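Speaker notes, diagram talk, Saturday, October 23, 2021
Slot is right after lunch so keep it moving. Water on the lectern. Clicker is the gray one, the other one skips.

## Open

Hi, I'm Jolanta Mazurek, I do systems documentation at Feltcombe. Mostly drawing boxes. Been drawing boxes a long time.

Ask for hands: who has a network diagram at work? Who has opened it since May? (pause, let them laugh or not)

Then the Prikimex story. Keep it short!! Outage, everybody on the call, someone shares the architecture diagram, and the database on it had been switched off two years before. Team spent 75 minutes chasing a box that didn't exist. Don't name the guy who drew it.

## Why they rot

- drawn once, for a sales meeting or an audit, then parked in a shared folder
- file is in a tool only one person has a license for
- too much on one page. Prikimex had 299 shapes on a single sheet. Show it zoomed out, don't say anything, next slide
- arrows with no labels. Arrow means what? Data? Login? "These two teams talk sometimes"?

Say the bit about icons. Vendor icon sets are fine, I use them, but a page full of icons that all look like a little orange cube is no help to a new hire. Write the name under it. Write what it DOES under the name.

## What we do now

Three levels. Level one is for anybody, fits on one slide, no product names. Level two is services and how they connect. Level three is the nitty gritty, and we only draw it for stuff that breaks.

Don't get dragged into the level four question. There's always one. Take it at the break.

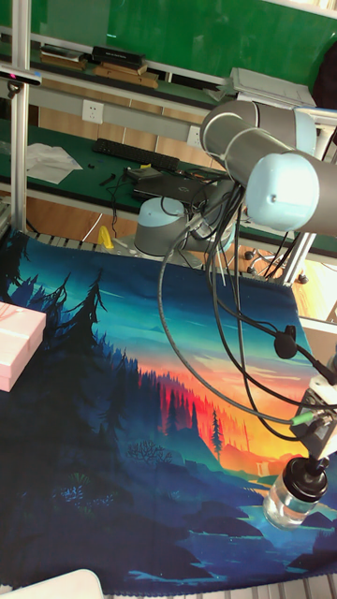

Rule for level two: if you can't read it printed on letter paper, split it. Gallano pushed back on this hard, they had a giant plotter and were proud of it. Show their before and after. Before = the wall poster. After = 5 pages, each with an owner's name in the corner. The owner name matters more than anything else on the page, say that twice.

Colors: one color for ours, one for somebody else's, gray for going away soon. Legend on every page even if it feels silly. Check it in black and white too, people still print.

## Text files vs drag and drop

Be fair here. Last time I got snippy and it showed in the feedback forms.

Text-based: lives next to the code, you can see in review who changed what, layout is sometimes ugly and you have to live with it. Drag and drop: prettier, faster in a meeting, managers will open it. Merging two versions is misery.

We do level one by hand, levels two and three from text. Michalski does everything by hand and reviews it every sprint and it works great for them. So teh tool isn't really the thing. Having a date for the next review is the thing.

## Demo

Laptop on power. Notifications OFF. Font size up before plugging in.

1. open the small web shop file
2. add the queue, save, let it redraw
3. break it on purpose (delete a closing bracket), show the error
4. fix, export to PDF

If wifi dies, screenshots are at the end of the deck after the blank slide. Don't apologize for five minutes, just go to them.

## Wrap

Homework: pick one diagram, put a name and a date on it Monday. Delete one you know is wrong. Deleting counts!

Questions likely: auto-discovery tools (good for inventory, draws spaghetti), security people not wanting IPs on it (agree with them, leave them off), how long did it take (longer then I told my boss).

Slides link goes on last slide, leave it up while people pack. Get the adapter back from the front desk.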